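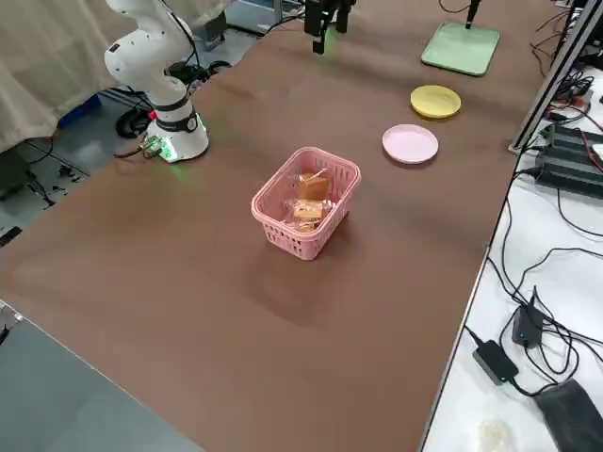

Right, need opinions on packaging for the village hall tea stall before I order anything. Getamcombe spring fair, first weekend we can get the hall in March, and I've been told we're doing "proper baking" again. Last year I made 80 buns, sold 38, binned most of the rest because they'd gone hard by three o'clock. Soul destroying. So this time I'm tempted by bought-in, sealed, one each. Something like the two in the pink basket there, a square cake and a sort of bready one, each in its own clear wrapper, dump them in a basket and people help themselves. They keep. You can sell leftovers the next day. But my co-organiser says it looks like a petrol station. Does it?? Be blunt

marrowfat
11 August 2023

Bit petrol station, yes. Sorry. People come to a fair for a wonky Victoria sponge cut by someone's nan. I'd pay double for that. I wouldn't cross the room for a wrapped thing.

tinlid_18

Disagree with marrowfat. Half our lot have kids with them, kids want a thing in a wrapper they can carry outside. We went wrapped two years ago and the stall made more. Less washing up too, no plates coming back with one bite out.

Get the ones from Ojo if there's one near you, not the Clodotico ones, those are all air and taste of lemon floor cleaner.

marrowfat

Made more because you charged more I bet

tinlid_18

Same price as the home made, thanks

quarterpastpam

Do both?? Home baked up front while its fresh, wrapped stuff kept in a box under the table, comes out once the good stuff goes. That's what we do at the bowls club. No one has ever complained exept about the tea.

Also OP, 38 out of 80 isn't a packaging problem, you made too many buns. How many people came through the door?

gatepost (OP)

Fair point about too many. No idea on numbers, it's free entry and no one's on the door. Felt busy till the raffle then everyone cleared off.

Like the under the table idea. Would need the wrapped ones to have a decent date on them though, the fair's one day and I'm not eating the leftovers till summer 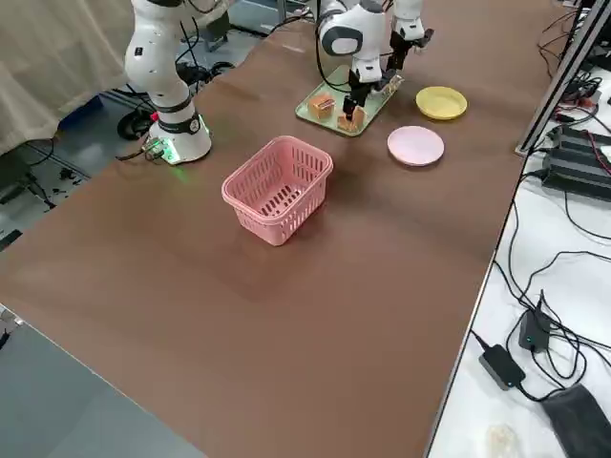

Do I have to put allergen labels on home baked cakes at a one-off fair?

Depends how it's run, best thing is ring the environmental health lot at your council and ask, they were really helpful with ours. Whatever they say I'd still write a card for every cake. Flour, eggs, milk, nuts, the lot. Takes ten minutes the night before.

gatepost (OP)

Ta. That's another tick for wrapped then, if the ingredients are printed on the packet

quarterpastpam

Only if it's on each one! Check. Some multipacks only have it on the outer bag, and then you've thrown the bag away haven't you. Ukau ones had it on the outer only when I got them, had to cut the panel out and sellotape it to the table. Looked awful.

Some multipacks say not to be sold separately as well, so look for that.

oldsuffolkpunch

Coming at this from the money side. What are you raising for? If it's the roof then go for whatever has the best margin and never mind how it looks. We needed 3000 for our boiler and got there on bacon rolls. Not cakes. Bacon rolls. Smell does all the work.

marrowfat

Can't do bacon rolls without a proper kitchen though. Has Getamcombe hall got one? Last time I was there it was a kettle and a sink.

gatepost (OP)

Still a kettle and a sink. And the sink's iffy

It's for new chairs, the old ones pinch

tinlid_18

Wrapped then. I rest my case

marrowfat

You rest nothing. Ask for bakers in the newsletter, you'll get six tins of flapjack for free, and free beats any margin. Flapjack doesn't go hard by three either, its already hard.

quarterpastpam

Flapjack's a good shout tbf. So is gingerbread, better on day two. Buns were always going to be trouble. Did you keep them covered? Ours sit under a damp tea towel till they're wanted.

gatepost (OP)

No they were out on the table from half nine in a draught. Ok. Hearing myself now.

Plan: newsletter for flapjack and gingerbread, I do 18 buns and no more, covered, box of wrapped ones underneath for after the raffle. Will check the labels one by one. Co-organiser can do the cards, she's got the handwriting

oldsuffolkpunch

Still think bacon

tinlid_18

What are you charging? We got moaned at for going over a pound

gatepost (OP)

Not got that far. Will start a new thread when I've had a row about it at home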